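Kuster to Open Reservations for Flelell Stoneware Line in October

NITPORT — Kuster, a maker of glazed tableware for cafes and small hotels, will open trade reservations for its Flelell line in October. The line covers mugs, side plates and a shallow bowl, all fired from one stoneware body at the company's Nitport works.

Flelell replaces the Szulc series, which Kuster has sold to trade buyers in its present form for 39 months. The new body absorbs less water after firing and holds a thinner wall at the rim. Foot diameters are unchanged, so existing racks and saucers can stay in service. 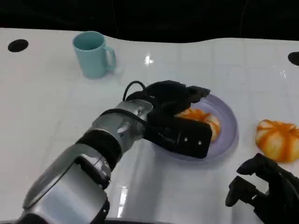 Turquoise mug on a white tabletop.

The first production run is set at 2,000 pieces. Of these, 700 are held for current Szulc accounts, which may reserve until the end of the month. The remainder will be sold in order of request. Kuster will not take split cartons on the first run.

"The complaint we heard most was chipping at the handle joint," said Manolis Stamatopoulos, production manager. "We moved the joint down and made the fillet wider. The mug is slightly heavier. We think buyers will accept that."
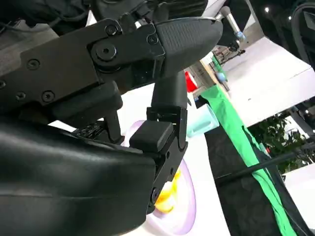 Detail of a black plate with hex screws.

Glazes are matte and come in three shades. Small differences in tone between firings are normal and are not treated as defects. Buyers who need a close match across a large order should ask for pieces from a single firing when they reserve — later requests cannot be met from stock.

Trade price lists carry the item codes for each shape and shade. The side plate is listed as item 359 in all shades. 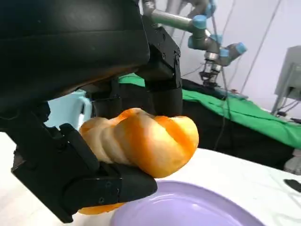 Chrysoula Drakos

Seconds will be sold at the works on the first Saturday after the trade release, from 9 a.m. to noon. Pieces with glaze pinholes or uneven feet are marked on the base. Cracked ware is crushed and does not go on sale.

Care instructions have been revised. Flelell pieces may go in a commercial dishwasher but should not be moved from a freezer to a hot oven.
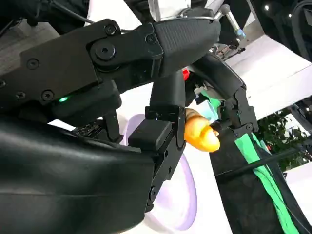 The same instructions apply to Szulc pieces already in use. Replacement stock for that series will be supplied until current inventory is gone, and no further firings are planned.

Trade inquiries: Aliki Tsakiris, Kuster sales office, Nitport.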